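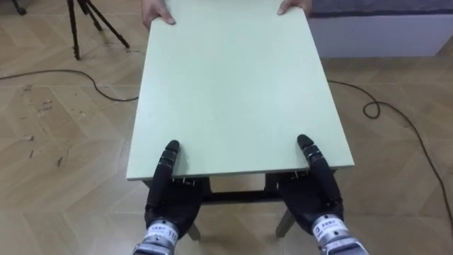
A robot's two hands and a person's share the ends of a green table top during the Mondby hand trials.

Print this article
E-mail this article

Mondby compares robot hands on shared lifting jobs

2025-03-12

A robotics workshop in Mondby has begun comparing hands for two-armed robots, using household furniture and a person at the other end of the load.

The trials are run by Clindberg, a small engineering firm that fits and services robot arms for furniture makers and removal companies. Four types of hand are being tried on the same pair of arms. Two have jointed fingers, one is a plain two-jaw gripper and one uses suction cups.

Clindberg said it wanted to know which of them could cope with flat, wide objects that a person is holding at the same time. Most of the figures that come with a new hand describe how much weight it can hold on its own. They say little about what happens when somebody at the far side pulls, turns or stops walking.

The first object in the series is a low table with a pale green top. The robot takes the near edge and a member of staff takes the far corners. With the jointed hands, a finger presses on the upper surface near each front corner and the rest of the hand goes under the edge.

The underside has given the testers more trouble than the top. Brackets and clips sit close to the front edge, and the arms have to bring the fingers in without catching on them. The control program was changed in the second week so that the hands come up more slowly once they are below the board.

Each hand is put through 20 attempts at each of three jobs. In the first the table is lifted straight up and put down again. In the second it is carried across the room. In the third the person tilts their end without warning and the robot has to follow. A run is marked as failed if the load slips, if the robot lets go, or if the person has to take more than their share of the weight.

The room has a patterned wood-look floor and ordinary furniture along the wall. Clindberg moved the work there from its main hall in November, after customers asked how the equipment would behave in a house or a small office. The main hall has a painted concrete floor and fixed benches, and the firm said results from it had been too kind to the machines.

So far only the two-jaw gripper and the first of the jointed hands have finished all their runs. The gripper did better at the straight lift. It closed on the edge quickly and held it firmly, and it needed fewer changes to the program. It did worse when the person tilted the board, as the jaws stayed level and the table twisted between them. On several of those runs the safety limit was reached and the arms stopped.

The jointed hand was slower in every job. It took longer to find the edge and on some attempts had to open and start again. It dealt better with tilting, where the fingers gave a little and the arms had time to catch up. Staff who had worked with both said the jointed hand was easier to carry with, though one complained that the wait at the start made their arms ache.

Wear is also being recorded. The jointed hands have many small screws at the joints and these are checked after each set of runs. Two screws had to be tightened during the first set. The gripper needed no attention in the same period, apart from a new pair of rubber pads.

The second jointed hand comes from Tessier and has a different wrist mounting. An adapter plate had to be made for it, and this has put the programme back by three weeks. The suction hand will follow. The testers expect it to do well on smooth tops and badly on anything with a rough finish, but said they would wait for the results.

Controllers are being looked at as well. The arms are driven by a standard unit for half the runs and by one called Mallell for the rest. Mallell was written by Clindberg's own staff and uses the force felt at the wrists to judge which way the person wants to go. The standard unit follows a set path and corrects itself only when the pull becomes strong.

Early results with Mallell are mixed. It followed the person well when walking in a straight line, but it sometimes read a short pause as a sign that the table should be put down. That happened twice in one afternoon. A longer delay has since been added before the robot begins to lower the load, and those runs will be repeated.

The firm plans 300 further runs once the Tessier hand is fitted. A folding bench, a bookcase shelf and a mattress base will be added to the list of objects. The mattress base is likely to be the hardest of these, as it bends in the middle and gives the fingers no hard edge to press on.

Cost will be part of the final comparison. The jointed hands are dearer than the gripper to buy and are expected to cost more to look after. Clindberg said removal companies had told it they would accept a slower robot if staff were happy to work opposite it, while furniture makers had put speed first.

Full results, including the failed runs, will be sent to the firms that lent equipment and then put on the Clindberg website. No date has been set. Customers who want to see the trials can ask for a place at one of the open afternoons, which are held in the Mondby workshop. Visitors are asked to wear closed shoes and to stay behind the line while the arms are powered.

Print this article
E-mail this article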